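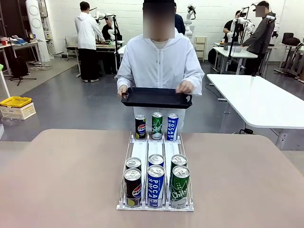
Cans not sliding forward in a wire drinks rack

I look after the drinks fridge at a small community hall in Utthorpe. We sell cans at the interval and after meetings. In December I bought a white wire rack with three lanes, the sort where you take the front can and the ones behind are meant to move up. It doesn't work well. The front can goes and the next one stays at the back, so people reach over and knock things about. The middle lane is the worst. All the cans are the ordinary 330 ml size or near it. Is it the rack or am I loading it wrong?

Posted by Wulura

Is it level? Those racks work on a slope. If your fridge shelf tips backwards even slightly the cans will sit where they are. Put something under the back feet and try again.

Posted by pukmont_shop

I had the same trouble in a staff kitchen. Things to check, in the order I would do them:

Take the rack out and try it on a table first. Fill one lane, lift the back end a little and take the front can away. If they slide there, the rack is fine and the shelf is your problem.

Wipe the plates the cans stand on. Spilt pop dries sticky and you can't always see it. Warm water and washing-up liquid, then dry properly. Don't use oil or furniture polish. Wipe the bottoms of the cans too if they have been in a damp cupboard.

Look at the side rails. If one is bent inwards it will pinch, and that could be your middle lane. Mine was out by 2 mm and I pushed it back by hand.

Fat cans and slim cans don't mix in one lane. The slim ones lean and jam. Otherwise I keep one drink to a lane, mainly so I can see what is running low.

For refilling, I bring the cans over on a tray and load from the back, so the older ones get sold first. A tray with raised edges saves a lot of dropped cans.

Posted by Negussie

Update: it was the shelf. I had it in back to front. Left and right lanes are fine now, the middle one still sticks when there are only 2 cans left in it. Will look at the rail tonight.

Posted by Wulura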